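Wall Borders and Table Surfaces: Frequently Asked Questions

May residents of Wogan House put up a wallpaper border?
Yes. Borders may be fixed to white walls in study rooms. Please quote form 439 when applying.

Which patterns are permitted?
Any printed pattern, including damask, in grey or another muted colour.

How should marble-patterned tabletops be cleaned?
Use a soft cloth and mild soap. Bleach must not be used.

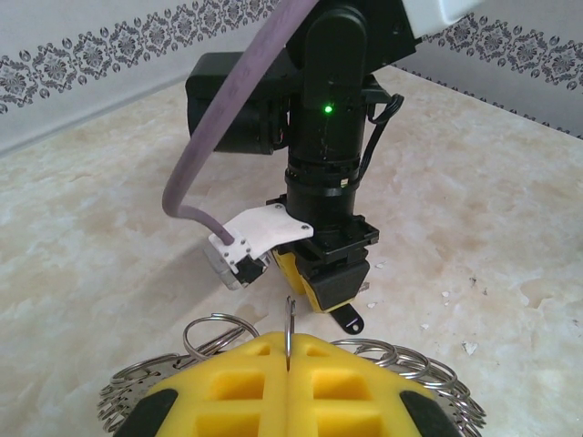

Grey damask borders on a white wall, with a beige marble-patterned tabletop.

Whom should I contact about damage?
Please ring the Brarkport office on extension 661.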